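The Croissant Table: October Open Kitchen Gallery

Posted 16 October 2024
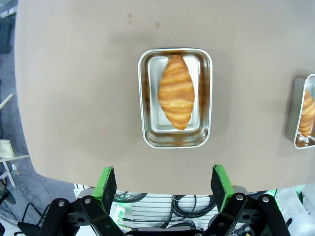

I've been promising to put up a gallery page since January, so first of all, sorry to everybody who kept asking! Between the oven repair and my sister's wedding (gorgeous, rained the whole time) I let the website go quiet, and then I had so much to say that I couldn't figure out where to begin. So I'm beginning with croissants, which is where most things begin over here anyway.

If you're new, hello! I run the open kitchen in Mostdale, upstairs from the old Pravley hardware store. People come in to bake, taste, argue about butter and go home with flour on their shoes. We do bread in the winter and laminated doughs whenever I think I can keep the room cool enough, and October is usually when I get brave. There's one picture up so far, with the notes that go with it underneath. I tend to ramble in my captions, so get a coffee.

On the trays

One croissant to a tray, in those shallow stainless steel pans with the rounded corners. I love these pans so much. They started out as prep pans for chopped onions and such, and one day I grabbed one because all the plates were in the dishwasher, and I never went back. A plate lets a croissant slide around and shed all over the place. A little pan with a rim holds on to the flakes, and you can carry it across the room with one hand while you're talking, which I do a lot. They also wash up in about two seconds and you can stack them in the cupboard without that awful china-on-china sound.

The other thing is the shine. Put something golden in a steel pan and the sides pick up the color, so you get this warm orange glow all the way down the inner walls. I'd serve everything that way if I could. Soup would be tricky.

On the bake

I like a croissant with a bit of color to it. Pale gold down at the edges, deeper amber along the tops of the ridges — that's about where I'm happy. Quang Châu, who taught me laminating back when I was burning everything, would probably leave his in another couple of minutes. He likes them dark, properly dark, and he'll hold one up next to mine and just raise his eyebrows. Fine, Quang. You eat yours and I'll eat mine.

For anybody trying this at home, the thing I'd look at first is the ridges. You want to be able to see each turn of the dough across the body. When mine used to come out smooth and bready, it was nearly always the proofing (too warm, butter melting into the dough before it ever saw the oven). I now proof in the back pantry with the door open a crack and I'm a much calmer person.

And please don't roll them too tight! I know it's tempting. Let the dough do a little of the work and stop pulling at it.

On the shape

I get asked every single time why I don't bend mine into a crescent. Straight ones fit the pans! A straight croissant with its two pointed ends lies lengthwise in there like it was measured for it. I've done the curved kind for holidays and they look very sweet in a basket, but in a rectangular pan the tips poke into the corners and it drives me up the wall. Rizwan Gamage says curved ones taste better. I've offered him a blindfold test and he keeps changing the subject.

On the table

The tan table with the rounded edge has been with us since we moved in, and it's my favorite spot to set things out. I bought it from the Meléndez place when they closed their lunch counter, and getting it up the stairs took most of an afternoon and a lot of language. The rounded edge is great in a busy room (my hips thank it daily). The finish is matte, so you don't get glare bouncing up at you while you're trying to look at your pastry.

It has its marks, yes. There are some little brownish ones and a few darker smudges that I've stopped fighting. I tried baking soda, I tried lemon, I tried the spray my neighbor swears by, and then I decided a kitchen table is allowed to look like a kitchen table. If you have a trick for a matte tan surface that won't leave it patchy, write to me. I'll try it on a small spot first, I promise.

I like leaving plenty of bare table between the pans, too. People lean in, they put an elbow down, they want somewhere to set a cup. When I crowd everything together it looks like a bake sale, and folks start grabbing before I've finished telling them what's in it.

A few odds and ends

The butter question: yes, it's still the Ceris butter from the stand by the bridge, and no, I don't have a secret supplier. Buy it cold, keep it cold, and take it out of the fridge a few minutes before you roll so it bends and doesn't crack.

Leftovers keep till the next day in a paper bag. Warm them in a low oven, skip the microwave, and if they're past saving, slice them for bread pudding with whatever fruit you've got. Pear is wonderful right now.

The gallery guest book has 33 messages in it, and I've read all of them, even the one that was only a recipe for pickled beets. (I made the beets. Very good!) I'll answer the rest over the next couple of weeks.

More pages coming when I get to them. Next up is probably the rye, and after that I want to do one on pie crust — Rizwan has opinions about lard and I told him he could write the captions himself.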